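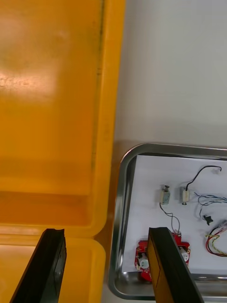
A yellow plastic container and a paper-lined steel tray, with a red circuit board on the tray.

Keeping Small Parts in Order at the Workbench

The following guidance is provided for users of the Krasniqi Community Workshop and for residents who repair household items at home. It applies to small electronics and other work involving parts that are easily lost, scratched or mixed together.

Choosing a tray

A shallow metal tray with a raised rim is suitable for most bench work. Rounded corners are easier to wipe clean than square ones, and small screws can be slid up the curve with a fingertip. Trays should be washed with mild soap and dried fully before use. Steel wool leaves fine metal threads behind and must be kept away from any bench where circuit boards are handled.

Lining the tray

Plain white paper is recommended. Dark screws, washers and clips show up clearly against it, and notes may be written in pencil beside each part as it is removed. The sheet should lie flat and stop short of the rim, so that it does not lift when a sleeve brushes past. It should be replaced at the start of each job.

Paper does not protect against static electricity. Boards that are sensitive to static should be placed on a suitable mat or kept in a shielding bag until needed. Boards should be held by the edges.

Using a larger container

Larger plastic containers are best reserved for housings, covers, cables and other bulky pieces. A bright color is helpful in a shared room, where a gray or clear container may be overlooked at closing time. Where a container has more than one compartment, parts that are still to be checked should be kept apart from parts that are ready to go back.

Glossy plastic may be cleaned with a damp cloth. Solvents can cloud the surface and are not to be used on workshop containers.

Placing items on the bench

Set the container beside the tray and leave a clear area of tabletop for the work itself. Right-handed users generally find it convenient to have the tray on the right. Drinks are not permitted on the benches at any time.

Labels and storage

Members may store one unfinished project for up to 12 days on the Plulau shelves. Each item must carry a label showing the member's number and the date it was left. Loose screws should be folded into the tray paper and taped to the largest part.

The workshop holds 47 trays for loan, and a member may borrow two at a time. Trays are to be returned clean, without paper, by closing time on Wednesday. Used liners go in the paper bin by the door, after a check for stray screws.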